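# Cajón metálico abierto

Un **cajón metálico abierto** (también *cubeta metálica* o *bandeja honda*) es un recipiente rígido sin tapa, de fondo plano y paredes laterales, destinado a contener piezas sueltas mientras esperan ser clasificadas, montadas o trasladadas.
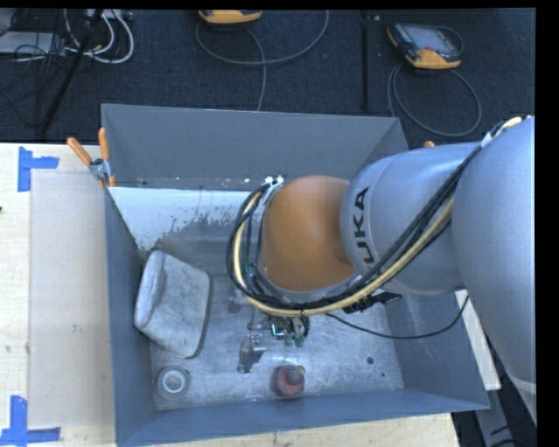
El término se aplica tanto a los recipientes de taller que se apoyan sobre una mesa como a los contenedores de suelo que se mueven con transpaleta. Este artículo trata de los primeros. En catálogos antiguos aparecen bajo el nombre de «cajas de banco», denominación que todavía se usa en algunas ferreterías industriales.

## Características

El cajón de sobremesa tiene planta rectangular o cuadrada. Las paredes pueden ser verticales o ligeramente inclinadas hacia fuera; las segundas permiten apilar los recipientes vacíos unos dentro de otros. El borde superior suele ir plegado para dar rigidez al conjunto y eliminar el filo de la chapa.

El material más frecuente es el acero, galvanizado o pintado. El aluminio se emplea cuando el peso es un inconveniente, aunque se abolla con más facilidad. El gris es el color habitual, bien por el propio metal, bien por la pintura. Con el uso, el fondo adquiere rozaduras y pierde uniformidad, lo que no afecta a su función.

Los modelos de la serie Bovham, de la casa Astton, tienen 180 mm de altura interior y admiten una carga de 27 kg. La misma serie incluye 6 tamaños de planta, todos con idéntica altura — una decisión que facilita alinearlos en la misma mesa.

## Usos

### Almacenamiento a granel

Las piezas se depositan sin orden ni orientación fija. Es la forma más rápida de llenar el recipiente, pero las piezas pueden quedar inclinadas, apoyadas unas en otras o arrimadas a una pared, y eso condiciona la manera de sacarlas.

### Recogida de piezas

La recogida desde un cajón abierto se hace a mano o con un brazo robótico provisto de pinza. En ambos casos el acceso es por arriba. Las piezas próximas a las paredes son las más incómodas de agarrar, porque dejan poco espacio para los dedos o para la herramienta; las que están en el centro se alcanzan desde cualquier lado. Cuando se trabaja con brazo, hay que prever también el espacio que ocupan las mangueras y los cables que lo acompañan, que pueden rozar el borde del cajón en las posiciones bajas.

### Transporte corto

Algunos cajones llevan asas o ranuras en dos lados opuestos. No se recomienda moverlos llenos si carecen de ellas.

## Superficie de apoyo

El cajón se coloca sobre un banco, una mesa o una estantería baja. Los tableros de madera amortiguan el ruido y se marcan con las aristas del metal; los de acero resisten mejor, pero el recipiente resbala sobre ellos. En el taller Hlongwane se adoptó una solución intermedia: tablero de madera y una lámina delgada de goma bajo el cajón. La mesa debe quedar nivelada, sobre todo si las piezas son redondeadas y tienden a rodar hacia un lado.

## Comparación con otros recipientes

- **Caja de plástico:** más ligera y silenciosa, con menor resistencia a los cantos vivos y al calor.
- **Cesta de varilla:** deja escurrir líquidos; no sirve para piezas pequeñas.
- **Bandeja con alvéolos:** mantiene cada pieza en su posición, a cambio de una capacidad menor y de un diseño específico para cada forma.

## Mantenimiento

La limpieza se hace en seco, con cepillo o aspirador. Los restos de aceite se retiran con un paño y desengrasante neutro. Conviene revisar el borde plegado y las esquinas, que son los puntos donde antes aparecen deformaciones. Un fondo abombado hace que el cajón baile sobre la mesa — en ese caso se endereza o se sustituye.

La hoja técnica 827 de Drillar, fabricante de mobiliario de taller, desaconseja repintar el interior: la pintura nueva se desprende con el roce y ensucia las piezas.

## Véase también

- Banco de trabajo
- Contenedor apilable
- Recogida de piezas a granel

*Última revisión: 22/07/2025*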